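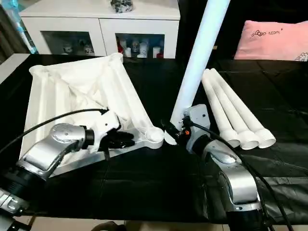 Fig. 1. White fabric draped inside a triangular frame of ribbed white struts.

Section 4: Seasoning and first fill of your Vurnero 385 cabinet humidor

Okay, the cabinet is unboxed, it's standing level, and you've picked its corner of the room (if not, go back to Section 3 and do that first, moving it later with the trays loaded is no fun at all). Now comes the slow part. I know you want to put your cigars in tonight. I did too, with my first cabinet, and I ended up with a box of dry, cracked robustos that I'd been saving for my brother's wedding. Please wait!

I wrote this section for the 385 with the cedar lining and the slide-in water tank. If you have the older model with the sponge tray, most of it still applies, but skip step 9 and read the tray sheet that came in your box.

What you need before you start

Distilled water, a full gallon so you don't run out halfway
A clean cloth that doesn't shed
The Sivum hygrometer from the accessory bag, and the calibration pouch that goes with it
A small dish or saucer
Dry hands (I mean it, fingerprints show on the door glass for ages)

CAUTION: Use distilled water only. Tap water leaves minerals in the tank wick, and bottled spring water does the same thing. A clogged wick can't be rinsed clean, it has to be replaced, and I can't send you a free one for that.

Checking the hygrometer

1. Take the Sivum out of its plastic and pull the little battery tab. The display should come on by itself. If it stays blank, press the back button and hold it until you see dashes.

2. Put the hygrometer and the calibration pouch together in a zip bag. Squeeze out most of the air and close it well.

3. Leave the bag alone overnight on a shelf, away from the window and the radiator. A kitchen counter is a bad spot. Every time the kettle boils the temperature jumps around and the reading goes with it.

4. Compare the display with the number printed on the pouch, before you open the bag. If they match, great. If they don't, press the adjust button until they do. Then write the date on a bit of tape and stick it to the back, so next year you'll know when you last did this.

NOTE: The reading drops as soon as you open the bag. Don't chase it! Make the adjustment through the plastic. The button is stiff but it works fine that way. 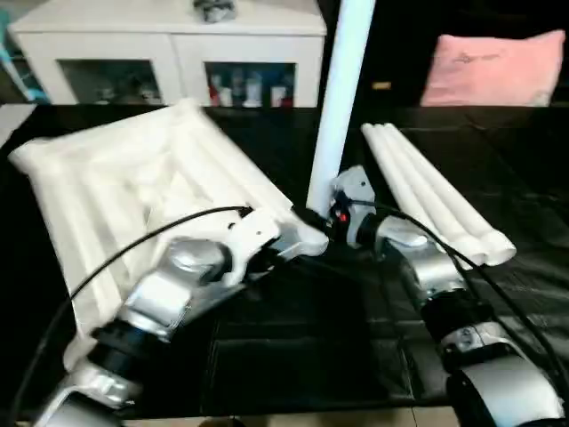
Once you trust your hygrometer, everything after it gets easier, and that goes for the calls and emails I get too. Miyuki Hamada, who handles our warranty returns, told me most of the cabinets that come back to her as "leaking" hold humidity perfectly well and have a hygrometer that was never set. So if you skipped steps 1 to 4, go back. I'll wait.

Seasoning the cedar

5. Take out all the trays and dividers. Dampen the cloth with distilled water and wring it until it stops dripping. You want it damp the way a towel is damp after you've dried your hands on it.

6. Wipe the bare cedar inside, lightly, going with the grain. Do the trays on both sides. Leave the outside of the cabinet alone, the varnish doesn't need it and doesn't like it.

7. Put the trays back. Fill the small dish with distilled water and stand it on the bottom tray, near the middle. Put the hygrometer on the top tray with its face toward the door.

8. Close the door and leave it. Seven days is what I recommend for a new 385. In a dry house in January, with the heat running, give it longer.

CAUTION: Don't pour water on the cedar or spray it. I've had owners do this to speed things up, and the panels cupped so badly that the trays wouldn't slide anymore. Warped panels aren't covered.

The humidity will shoot up in the first hours, and you'll think you're done. You aren't. That's the air, and the wood hasn't caught up yet. Then it sinks, then it creeps back up and sits there, and when it has sat there for a couple of days without you touching anything the cedar has had its fill. Top up the dish if it runs low. Try to open the door only for that (I know, the smell is wonderful). 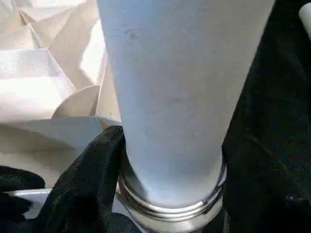 Fig. 3. White tapered sleeve with a silver collar at its narrow end.

Filling the tank

9. Remove the dish. Slide the tank out from under the bottom tray, open the cap, and pour in distilled water slowly. It holds 527 milliliters to the line. Stop at the line, even though there's room above it. The wick needs that air gap, and a tank filled to the brim will weep onto the cedar when you push it back in.

10. Wipe the tank dry all over, slide it in until it clicks, and set the dial to the middle mark. Close the door.

11. Check the next day. If the reading is low, turn the dial one notch up and wait another day before you touch it again. If it's high, one notch down. One notch at a time, please! People who turn it all the way in either direction spend weeks going back and forth.

NOTE: A full tank lasts up to 26 days with the door opened once in a while. If you have guests over and everyone wants to look, expect less. When the low-water light blinks you still have enough for the evening, so finish your smoke first.

Putting the cigars in

12. Start with the bottom tray and work up. Leave a finger's width between the cigars and the back wall so the air can move. Don't pack the trays tight. I know the brochure photo shows them packed tight, and I've complained about it.

13. Cellophane on or off, that's up to you. I leave it on for cigars I'm going to smoke soon and take it off the ones I want to age. Niall Ritchie, who wrote the first edition of this manual, took it off everything and he'd argue with you about it for an hour.

14. Keep flavored and infused cigars out of the cabinet altogether. Vanilla gets into the cedar and it stays there. The Sakai travel box is fine for those, or any jar with a good lid.

15. After the first fill the humidity dips for a few days. Leave the dial where it is. The cigars are drinking and the tank will catch up with them.

NOTE: If your cigars traveled a long way to reach you, such as a sealed box of Naltunero straight from the importer, let the box rest closed at room temperature for a day before you unpack it into the trays. Wrappers get brittle in transit, and I've split a few by being impatient with a cold box.

CAUTION: White fuzz that wipes off without a mark is usually bloom, but if it's raised, patchy, or blue-green, treat it as mold. Take that cigar out, check its neighbors, and drop the dial a notch. If you see tiny round holes in a wrapper, that's beetle. Bag the whole tray, get it out of the cabinet, and call us before you do anything else.
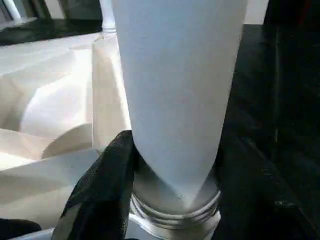

Can I season the cabinet with the tank instead of the dish?

You can, but it takes a lot longer, and the wick picks up cedar dust while it's new. I use the dish for seasoning and keep the tank dry until step 9.

Looking after it from here

Rotate the trays every couple of months, bottom to top. The bottom one sits closest to the tank and its cigars always run a little wetter. Recalibrate the hygrometer once a year. Wipe the door seal with a dry cloth when you think of it, and look for hair or lint caught in the corner by the hinge, that's where slow leaks come from most of the time.

If the reading drifts and you can't find out why, do this before you write to me. Close the door on a strip of paper and pull gently. You should feel it drag. Try it at the top, the bottom, and along the handle side. If the paper slides out freely anywhere, the hinge needs a small turn with the key from the accessory bag, and Section 6 walks you through that.

Replacement wicks and calibration pouches are ordered through Anastasia Liapis at the parts desk. Give her the serial number from the inside of the door. Cabinets built before April 1, 2025 use the narrow wick, everything later takes the wide one.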